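28 August 2020, textile room, Stollville

Continuing the washing trial from yesterday. Ohemaa Arthur is at the Manole building until the afternoon, so I write more than usual, so she can follow what I did and correct me if needed.

Sorting first. The bag from Lotance was mixed again. I asked them in May to separate whites from colours before sending, and they said yes, but the bag arrives as before, everything pressed together and the label tied outside with string. Label number 899. I copied it in the register and on the tape for the shelf.

I decided to make three piles: heavy white, thin white, and coloured. The coloured pile is mostly the lavender pieces. Ohemaa prefers to sort by thickness only and leave the colour question for later. I understand her reason, the drying time depends on thickness much more than on colour. But I am still afraid of the lavender. In the first trial we had a white cuff that came out a little pink-grey, and we never found which garment gave the colour. So I keep my way for this bag, and we can discuss on the next one.

Things to check before a piece goes in any pile:

- pockets (two paper tissues found already, I removed them)
- strings and knots, tie them or pull them out
- marks and spots, write them down BEFORE the wash
- inside label, if it can still be read

About the spots I want to insist. Last time we had a discussion for half an hour over one mark on a sleeve, if it was there before or if our machine made it. Nobody had written it. Now even a very small one must go in the register, with a word about where it is.
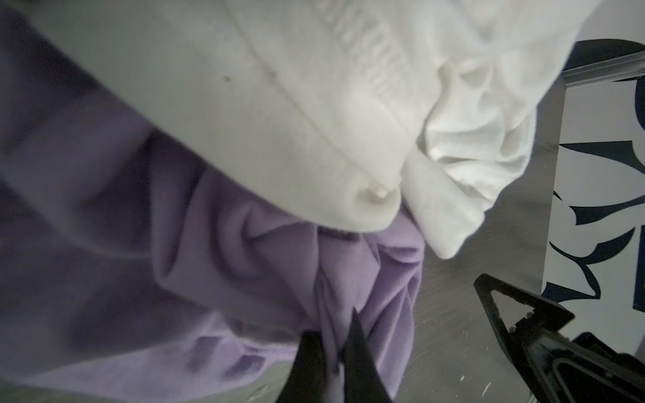
The heavy white sweatshirt has such a small dark speck near the upper left of my list, so it gets the letter S beside its line. I did not try to brush it or scratch it. If it is only a bit of fluff the wash will take it, and if it is a stain we will have a fair result for the Pluvum powder. For this reason please do not treat it by hand first, also if it looks easy.

The thin white one I wrote down as "T-shirt" with a question mark. It was so crumpled that I did not want to decide the type before it is opened flat. Same for the lavender: I wrote "soft, matte, fleece or jersey?" and the person who opens it should complete the line. I prefer a question mark to a wrong word, because later we copy these words into the table and then everybody believes them.

Folds. The lavender fabric takes very deep folds when it lies under other things. I would like to know if these folds stay after washing, or if they were only from the lying. My proposal is to leave one coloured piece bunched for the whole weekend, open one immediately, and wash both on Monday with the same programme. It costs us no extra work, only a place on the shelf.

Machine: programme 2, same as before, with 17 minutes added for the second rinse. I know the booklet says the second rinse is not necessary for Pluvum. But the heavy knit keeps the powder in the seams, I could feel it with the fingers on the last load when it was dry, a kind of dusty feeling along the stitching. With the longer rinse I hope this goes away.

Not done today:

- weighing of the thin whites (the scale needs a new battery, I have ordered it)
- the lint filter, it must be cleaned before the first load
- reply to Lotance about the mixed bags. I have a draft, but my sentences sound too angry. Ohemaa, could you please read it first?

One small question also for the register itself. We have a column "colour" and everybody writes differently. I found lilac, purple, light violet and lavender for what I believe is one garment. I changed nothing in the old pages, but from this page I write "lavender" only, and for the white ones "white" or "off-white". If you prefer another word, tell me and I will use it from the next bag.

The room was at 22 degrees when I closed the window. Key is in the usual drawer.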